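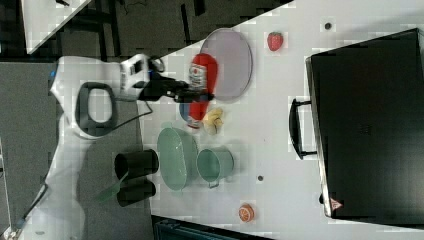 Ketchup held over the oval plate, with play fruit and green pieces out around the white table.

I bought the Pledard kitchen play set back in November, so this review comes after a good long stretch of daily use. I paid 99 dollars for the big box at Sadowski, the store over in Pluststead, and I had a coupon or it would have stayed on the shelf! You get play food, a few dishes, cups and some utensils, and you can add more later if you go nuts for it (I did, a little).

Let's start with the food. The strawberry is my favorite, bright red with a leafy green top, and you know what it is from across the room. The orange slice is great too. It has the segments marked on it, and it gets used for everything at my house: pizza, a steering wheel, money. The banana is small and sort of curled, and I'd call it the weak one of the bunch. It's a pale yellow and if it rolls under the couch you won't see it again for a week.

Then there's the ketchup. Red squeeze bottle, white cap, white label with little red and dark printing on it. Every pretend meal gets ketchup here, including the strawberry, including soup. I wish there was a mustard to go with it. I wrote to Pledard to ask and got back a form letter about shipping times, so I guess that's a no.

The dishes are what sold me. The big oval plate is a soft grayish lavender with a rim that comes up just enough to keep the fruit from sliding off when somebody is waiting tables at top speed. I also love the sage green on the oval basin and the cup. The cup is metal with a small handle, and it has been dropped on tile more times than I want to think about - one tiny ding so far. The basin works as a sink, a salad bowl and a bathtub for dolls.

The black cups are my main gripe. They're plain cylinders, fine for drinking pretend coffee, but they tip over and roll and then you're on your hands and knees. The green spatula I have no complaints about. Flat head, does the job, flips an orange slice like a champ.

I looked at the Plamimlow set before this one. It's item 2055 in their catalog if you want to compare. More pieces, but the colors were so loud I couldn't picture them in my living room, and the plates in the store felt flimsy.

Cleaning is easy, I just wipe everything with a soapy rag. The storage box it came in split at one corner after 2 weeks, so plan on using a bin of your own.

Four stars. I'd buy it again with the coupon, and I'm hoping they bring the extra plates back in stock before the holidays.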